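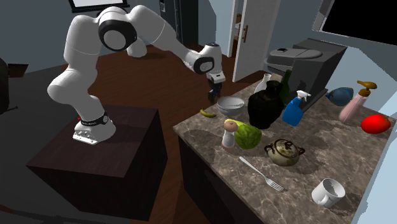 Fig. 1. White robot arm on a pedestal next to a kitchen counter (computer rendering).

Comparison of three thickeners in a light face gel with glycerin
Project report, Cosmetic Technology, winter semester

1. Purpose

The gel which we make in the first-year course is simple and cheap, but many students complain that it feels sticky on the face and that it rolls into small crumbs when one puts sunscreen over it. In Polish we say that the cream "makes noodles", and I think in English the usual word is pilling. I wanted to know how much of this problem comes from the thickener and how much comes from glycerin.

I compared xanthan gum, hydroxyethylcellulose and a ready mixture sold as Zaro, which the school had already in the cabinet. According to its label, Zaro contains xanthan gum and sclerotium gum. The label does not give the proportion, so I could not repeat it from single materials.

2. Materials and recipe

All gels were made in batches of 200 g with distilled water, glycerin, the thickener, a preservative and a little lactic acid to correct the pH. The preservative was the same in every batch. I did not use any perfume, because people judge the smell first and forget to judge the texture.

The thickener was first mixed with glycerin to a smooth paste and then the water was added slowly. When I tried it in the opposite order, xanthan gum made lumps that did not disappear even after long stirring. This batch was thrown away and is not included in the results.

Each gel was filled into 30 ml jars. One jar of each kind went to the refrigerator at 4 °C, one stayed on the shelf away from the window, and the others were given to the testers. As a bought product for comparison I used Voresano day gel, transferred to the same type of jar so that it looked equal.

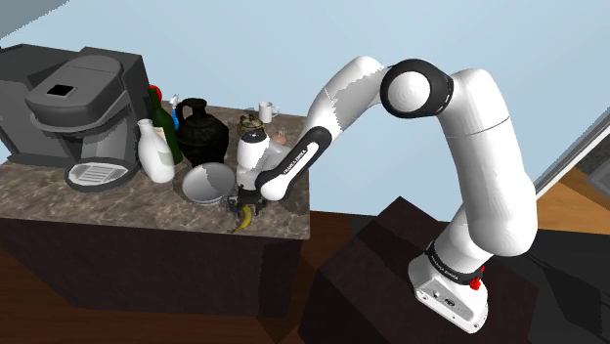 Fig. 2. The arm seen from another side, with the gripper next to a bowl.

3. How the testers worked

The testers were students from my year and two teachers. They washed the face in the evening with their normal cleanser, waited until the skin was dry, and put one gel on the left cheek and another on the right cheek. After some minutes they wrote down the stickiness on a scale from "none" to "very strong". In the morning they repeated the same thing and added their own sunscreen on top.

I must say that the sunscreens were different and this is a weak point of the project. I asked everybody to use one brand, but some of them have sensitive skin and did not want to change, which I understand.

4. Results

Xanthan gum gave a stable gel, but with a slippery feeling which several testers compared to egg white. It was also the worst under sunscreen. Almost every tester saw crumbs on the jaw, where one usually rubs more.

Hydroxyethylcellulose gave a clear gel with a pleasant, soft feeling, and there was much less pilling. In the refrigerator it became a little thicker, but it did not separate. One tester felt tightness after it had dried, and so she put her usual cream over it.

Zaro was somewhere between these two. It was less slippery than pure xanthan gum and it spread well on wet skin. The price is the problem — for a student recipe it is difficult to defend.

The bought gel was judged as the least sticky. It contains silicone, so the comparison is not fully fair.

After these results I made one more batch with hydroxyethylcellulose and only half of the glycerin. The stickiness was clearly lower. However, two testers with dry skin wrote that by noon they felt nothing of the gel any more.
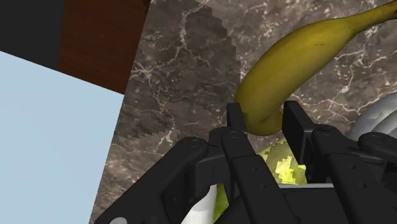 Hanna Żak
Student, second year, Cosmetic Technology

5. Discussion

Before the project I expected that glycerin is guilty for everything. Now I think the thickener is responsible for the pilling, and glycerin mostly for the sticky feeling in the evening. The amount of product is also important. Some testers took as much as for a heavy cream, and their notes were worse for all gels, also for the bought one.

My supervisor, Sajib Mondal, proposed to add a small part of a light ester, for example from the Filtader samples, to improve the slip. I did not do it, as it would then be an emulsion and need a different recipe, but I would like to try it in the next semester.

The shelf jars were last checked on 2nd January. No gel had changed color or smell. The pH of the xanthan batch was slightly higher than in December, and I will measure it again with a freshly calibrated meter.

6. Thanks

I thank Ms. Wasilewska for the scale and for reading the first version of the questionnaire, and all testers for their patience with the jars.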